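Call for Participants: Household Handling Student Project, August Session

The Baltoldale Robotics Club invites applications from students and adult residents to take part in its August project on the handling of everyday household items. The project is directed by Kohei Hamada and is open to persons with no earlier experience in robotics.

Participants work in pairs with hand-held grippers at a shared table. Each pair practices picking up, moving and putting away soft goods such as cloths, pouches and bagged items. Recordings of the work will be used by the student teams Drosten and Namix, which are preparing entries for the club's fall competition. A third team, Vörös, will review the recordings and label them.

Cloth, pouch and bagged material on the work table, with grippers in use:
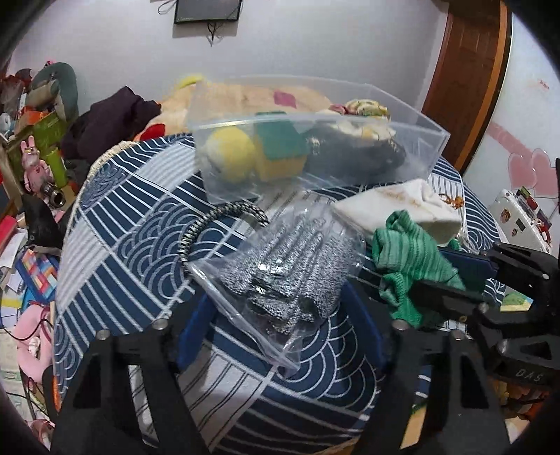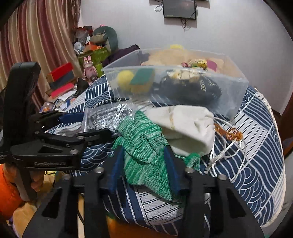
Applicants must be at least 16 years of age. Those under 18 must submit a consent form signed by a parent or guardian. Participants should be able to stand for up to an hour at a time and to follow spoken instructions in English. Long sleeves are allowed, but rings and bracelets must be removed before a session begins.

A total of 51 places are available. Each participant attends two sessions and receives a stipend of $200 after the second - partial attendance is not paid. Students enrolled in the introductory robotics class may request class credit in place of the stipend. Training is given at the start of the first session.

Applications should state the applicant's name, age, preferred hand and the days on which he or she is available in August. They may be left at the club office or mailed to Baltoldale Robotics Club, P.O. Box 2177, to the attention of Mr. Hamada. The closing date is 15 June 2021. Applicants will be notified of the outcome in writing.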